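Bench notebook, February, 4 pm. Gripper budget, second attempt

Marjan Ghaffari wants the equipment request on her desk before the new round opens, so today went to brick grasps in the morning and spreadsheets in the afternoon. I know which one I'd sooner explain to my mother. 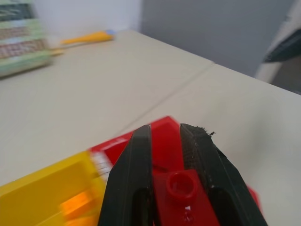 Where we stand. The line I'm allowed to call "end effector consumables" has $200 in it. It was set by somebody who thought a consumable was a box of gloves. The line for "minor capital" is healthier, but anything charged to it needs a second quote and a paragraph on strategic alignment. I have written that paragraph so many times I could recite it at a barbecue.

Pads first. The one on the right finger has gone frayed at the top, with a tuft of black fibres standing up off the edge like it slept on it. The crosshatch further down the face still looks serviceable. My worry is the tip, which is where we do the fine work on single-stud bricks, and a bit of fluff in the wrong spot is one more thing to argue about when a grasp goes wrong. Trimming it with nail scissors costs nothing and will be proposed by management. I'm asking for pads.

Quotes so far:

Pralwood: complete finger and pad kit, $2,595, freight extra. Nice gear. The rep was keen to tell me about the service plan and less keen to tell me whether pads can be bought on their own. Have asked again in writing.

Listden: will sell bare pads in packs of 4, adhesive backed, price on application. I applied. Their form wanted my fax number.

Karimi: no quote yet. They want a drawing of the finger profile, including the slot. Fair enough. I'll measure it up tomorrow, seeing as the original drawing lives on a drive that was retired with full honours last winter.

My preference is the Listden pads now out of consumables, if they come in under the $200, and the Pralwood kit in the capital round so we own a spare set of fingers. At present our spares policy is to be careful. Two sets would let us swap a worn pair at lunch and keep going, instead of calling it a maintenance day and catching up on email.

Also for the list:

- Bricks. We have plenty of big flat ones and never enough small ones. Toy shop, petty cash, keep the receipt this time.
- Table. The seam is still there. It won't matter for big pieces but I don't love having it in the work area. One continuous top would fix it. Park it for next year unless Nerneo finishes under budget, and I've worked on Nerneo, so park it for next year.
- Fresh markers for laying out start positions.

Marjan's note on the last draft: "What happens if we don't buy this?" Good question, annoyingly. Draft answer: the pad keeps wearing, we start throwing out runs we can't trust, and the hours cost more than the kit. She'll want a number for the hours. I haven't logged them separately, so starting tomorrow the run sheet gets a column for pad condition (good / scruffy / replace) and another for time lost. Right finger goes in as scruffy.

To do: chase Pralwood on loose pads, measure slot for Karimi, find out if we own a fax.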